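Nosora Desk, White

Item 935
Made by Culter
Ships flat in 2 cartons

The Nosora is a plain white desk for small rooms, home offices and rented units where the same surface has to do for paperwork, lunch and whatever else turns up. The top is a long rectangle with a subtly curved front edge, so there is no hard corner line against your forearms when you lean in to write. It stands on white metal legs, each a vertical column on a T-shaped foot.

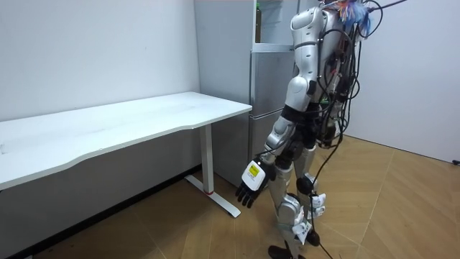 Assembly takes two people and the hex key supplied. Fit the feet to the columns first, then lay the top face down on a blanket and bolt the columns to it. Don't tighten anything fully until the desk is upright and level. There are 4 levelling pads in the hardware bag, plus a spare bolt.

The finish is white, with a small red accent where the column meets the foot. Wipe spills with a damp cloth and a little dish soap, then dry it off. Grey scuffs from bags and boxes will show on a white top, and most come away with a melamine sponge used lightly. Don't use scouring powder, which dulls the colour.
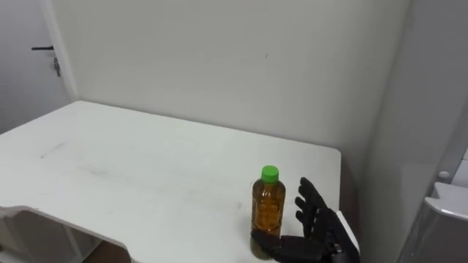
Damián Ulloa wrote to us that he left a glass of iced tea on his overnight and the ring wiped off in the morning, though he'd still use a coaster for coffee. He would also have liked a cable tray in the carton. The tray is sold separately under the name Daza and fits the existing holes.

Measure the wall before you order, and allow for baseboards, which hold the feet out a little. If the desk is going beside a fridge or a cupboard, leave a gap at that end for air and for getting a cloth down. Check which way the door swings as well. 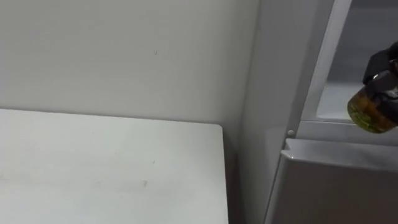
White top with a gap left at the right-hand end.

Warranty is 2 years on the legs and top. Marks from normal use aren't covered. For replacement hardware, quote the item number and write to Fidel Godoy in parts.

Page updated 7 September 2023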